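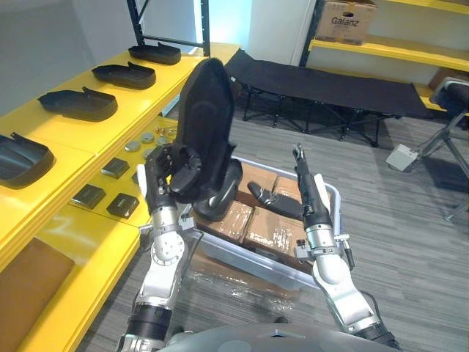
A black padded seat shell beside the yellow shelving.

About Berklow

Berklow repairs and re-covers office and canteen chairs. We have been at it long enough to distrust most of what gets said about seating, including a fair amount of what used to be on this page. The old version told you we were passionate. We took that out in February, along with the word "journey".

What we do

Offices, colleges, surgeries and halls send us chairs that wobble, sag or have split along the front edge. We strip them, replace what has failed and send them back. Most of the work is foam, fabric, gas lifts, castors and glides. We also do arm pads, which wear out faster than anything else on an office chair and are usually the first part a maker stops stocking.

We don't do antiques, car seats or sofas. There are good people who do, and if you ring us we will give you a number.

Is it worth repairing?

Often, no. A cheap chair with a cracked base is a cheap chair, and spending money on it makes very little sense. We look at a sample before we quote, and we turn down a good share of what we see. Customers have complained about this. One buyer told us he had never before been talked out of an order, and he went and bought 200 new chairs from somebody else. We were asked to look at 48 of them two years later.

Chairs that were decent to begin with are another matter. If the frame is sound and the shell hasn't gone brittle, new foam and a proper cover will normally outlast the first set, mainly because the first set was chosen by someone trying to save a few pence.

About the word "ergonomic"

You will notice we don't use it much. Any chair can be sold as ergonomic, and in our experience the label says more about the price than about your back. A chair that adjusts is useful to a person who adjusts it. Plenty of the chairs that come to us have never been moved from the height they were delivered at. Before you spend anything with us, we suggest you ask your staff whether they know what the levers do.

About the word "sustainable"

Keeping a chair in use is probably better than throwing it away. We believe that, and it is part of why the firm exists. What we won't give you is a certificate with a carbon figure on it. We have been offered three different calculators and got three very different answers for the same chair. Old foam is still a problem. We send it off to be shredded where we can, and where we can't, it is waste and we pay for it as waste.

Who we are

The firm was started by Han-gyeol Myung, who had been a buyer of furniture for other people's offices and had grown tired of signing for replacements. He still does the quoting and answers most of the emails, some of them rather bluntly. The cutting and sewing is done on our own premises.

We trade under one name now. If you have old paperwork from Hodard Seating, that was us, and we still honour the repairs.

Prices and times

We quote per chair after seeing a sample. Orders over 100 chairs get a lower rate, and they also take longer, whatever you may have been promised elsewhere. We collect in batches so your people have something to sit on in the meantime.

Repairs are guaranteed for two years against failed stitching and collapsed foam. The guarantee doesn't cover burns, pen, cats or people standing on the seat to reach a light fitting.

Reviews

We used to show a satisfaction score of 97 per cent. It came from a form we sent mostly to customers who had already thanked us, so we have stopped quoting it. If you would like to speak to someone who has used us, ask and we'll put you in touch, including with one or two who had a complaint.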